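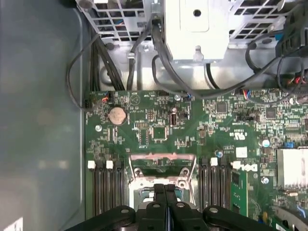
Old desktop computers are my favorite thing to have on the workbench, and I say that as somebody who was scared to open one until well into my forties! My niece needed something for schoolwork, my brother-in-law had a dead office machine under his stairs, and off I went. The first thing I do with any board that has been sitting for years is look for the coin battery. On this one it's up near the top left, a round silver thing about as hard to spot as a quarter on a lawn, and it's worth swapping before you do anything else. When it goes flat the computer forgets the date and half its settings, and you can lose a whole evening chasing a fault that costs the price of a coffee to fix (ask me how I know).

So, a few habits I've picked up.

Unplug it at the wall, then hold the power button in for a slow count of 12. I used to skip this. I don't now.

Take a picture with your phone before you pull any wire, and another one after every couple of wires. Those skinny colored ones, the red and orange and black sort, all look perfectly memorable until you've had lunch.

Muffin tin for the screws! One cup for the case, one for the drives, one for the board, one for the ones you can't place. I tried the magnetic dish from Skellbridge that everybody raves about and it's nice enough, but everything ends up in one big clump and then you're sorting by squinting.

Dust: soft paintbrush first, canned air second, in short puffs with the can upright. Outside if the weather is kind. I did my first one on the kitchen table in April and we were wiping gray fluff off the fruit bowl for days.

Memory sticks have little latches at the end of the slot. Press those open and the stick lifts up by itself, more or less. If you're tugging, stop, you've missed a latch. Going back in, line up the notch and push harder than feels polite until it clicks. Hold it by the edges, please.

With the heatsink off, keep your fingers and your sleeves well away from the processor socket. The metal frame over it is tough, but what's underneath can be very fussy. Old thermal paste comes off the chip with a coffee filter and rubbing alcohol (filters don't shed lint like paper towel does), and a fresh blob the size of a pea is plenty. I buy the Dindudska paste in the small tube, it lasts me ages.

Beat Rainer wrote in to say he labels his cables with bread bag tags, which I love and have already stolen. He writes on them in pencil, though, and mine smudged, so I've gone over to a fine marker.

Next time I'll get into cleaning keyboards, including the one with the jam in it.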